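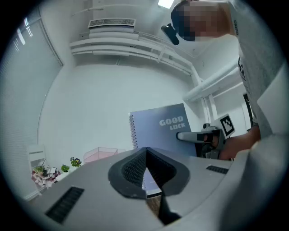
A reader in Uscombe wrote to ask why her family paid one price for a hotel room and the people next door paid another, when both rooms had the same beds and the same view. Her question is a common one, and the answer has to do with how hotels set prices.

## A room is a thing that expires

A hotel sells nights. If a room stays empty tonight, the hotel can never sell that night again. A store with an unsold box of crayons can sell it next week. A hotel can't do that.

So the hotel has two worries. If the price is too high, rooms stay empty. If the price is too low, the rooms fill up early, and people who would have paid more can't get in.

## What makes the price move

**The season.** A beach hotel is busy when the weather is good or when schools are closed. In February, a warm beach can be busy because other places are cold. A mountain hotel with ski trails may be busy in February too, for a different reason.

**Events.** A big game or a concert brings many visitors to one town at the same time. Prices go up nearby and come back down afterward.

**How full the hotel is.** Say a small hotel has 13 rooms. When only 3 are booked, the price may be low. When 10 are booked, the last 3 may cost more.

**When you book.** Some people book months ahead. Others book at four in the afternoon for the same night. Either one can get the better price, depending on how many rooms are left.

## Who changes the number?

Years ago, a person at the front desk kept the prices on a printed card. Many hotels now use a computer program. One such program is called Rundix. The Nakajima, a hotel by the harbor in Teromum, started using it in 2023. The program checks how many rooms are booked and suggests a new price. A manager can accept the price or change it.

## What "percent off" means

Percent means "out of one hundred." If a room costs $100 and the sign says 10% off, you subtract $10 and pay $90. If the room costs $200, 10% is $20, so you pay $180.

A discount is always measured from a starting price. Two hotels can both say 10% off and still charge different amounts. To compare them, look at the final price, with taxes and fees included — these are sometimes added on the last page.

## Words to know

- **Rate:** the price of a room for one night.
- **Vacancy:** an empty room that can still be booked.
- **Peak season:** the busiest part of the year.
- **Off-season:** the quiet part of the year.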